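Last updated: July

Nazmiye Sönmez has been selling posting boxes for seven years and would like it known that she doesn't think they make anybody's child smarter.

"People want me to say it," she says. "They come up to the counter in Clodthorpe and they say, so what does it develop? And I say, well, it's a box with a slot in it."

I had come prepared to disagree with her. The shelf of wooden toys with big promises gets longer every year, and the labels get harder to believe. One I picked up on the way in offered "early executive function" for $70. Sönmez read it, turned it over looking for a source, and put it back down. Her own line, sold as Paisan, comes with a sheet that says what's in the bag and what age it's for. I asked if that was modesty or marketing.

"Both, I guess. I have rent."

Fair enough, but a plain label is still a label, and I wanted to know what she thinks a posting box is for if it isn't for anything. She took a while over that one. A slot only takes a thing one way around, she said, and a round hole doesn't care. A toddler who has worked out one hasn't worked out the other. Then you hand over something that fits neither, a block or a play-food carrot, and you see what they do with it. Some of them get mad. Some just sit the carrot on the lid and call it done.
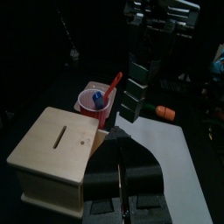 Slotted box, red cup, green blocks and a toy carrot.

Her business partner, Évan Rey, is more of a believer. He thinks the cup matters as much as the box. "Kids put things in cups before they put things in slots," he told me. "Give them a cup with a spoon and you've got half an hour." I asked where the half hour came from. He said from his nephew. That's one nephew.

They did try to do better. Last year they lent out 12 sets to families and asked them to write down what got used. Sönmez is blunt about how that went. A few parents kept good notes, several wrote "loved it!!" and nothing else, and one set came back with the box never taken out of its wrapping. She won't quote the results on the packaging, and when I pushed her for a finding she said the blocks got the most mentions, "and I could have told you that for free."
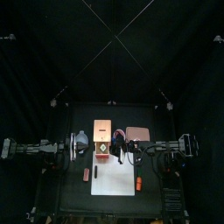
Price is where we got stuck. The box is the expensive part, and I can't see why a slot cut in an old shoebox wouldn't do the same job. Sönmez didn't really argue. A shoebox lasts until somebody stands on it, she said, and for plenty of families that's long enough. Rey did argue – he talked about weight, and the noise a block makes when it drops inside – and I'll admit the noise is good. I don't know that I'd pay for it.

They have sold 887 of the boxes so far. I asked Sönmez whether she'd buy one herself.

"For a present, yes," she said. "For my own kid I'd wait until I saw one used."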